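The Lending Shelf at Flundham

Part One

When Mereana Prendergast came home to Flundham in January, she told her sister she would stay for 10 days, long enough to sort out their aunt's house and find somebody who wanted the piano. She had packed for 10 days, too, and that included only one book, which she finished on the train before it had even reached Gilchrist.
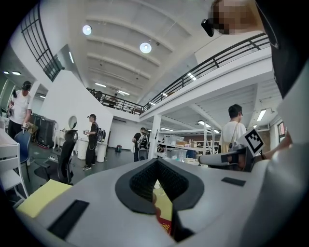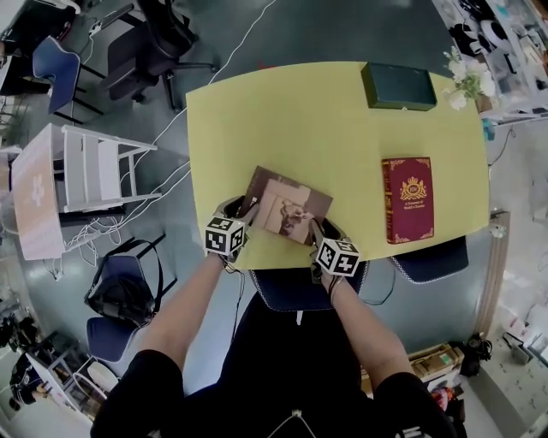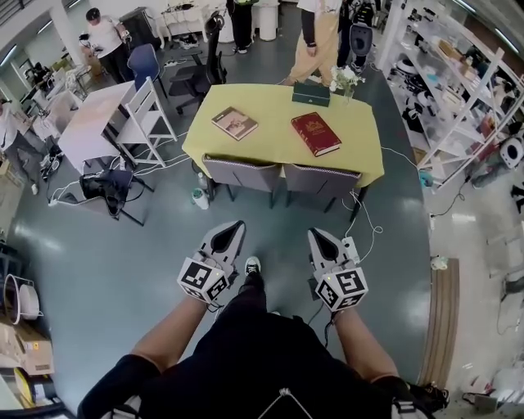 Part Two

So it was the want of something to read that took her down the hill to Jaime Leitão's shop, where he mended clocks in the front and lent out novels in the back, 20 cents a week, the same as his mother had charged. He looked up, and he knew her at once, though it had been eight years and she had cut off all her hair.

"You still have one of ours," he said.

She did, of course. It was a sea story with a torn spine, and she had carried it through three apartments and one short marriage without ever once thinking of it as borrowed.

"What do I owe you?" she asked.

He took down the old ledger – his mother's, with her small slanting hand on every line – and ran his finger along the column for such a long time that the kettle began to sing in the back room and he had to go and see to it.

"Well," he called, over the rattle of cups, "it's a good deal more than you'll have on you. Do you still take milk?"

She said that she did, and she moved a cat off the good chair and sat down to wait.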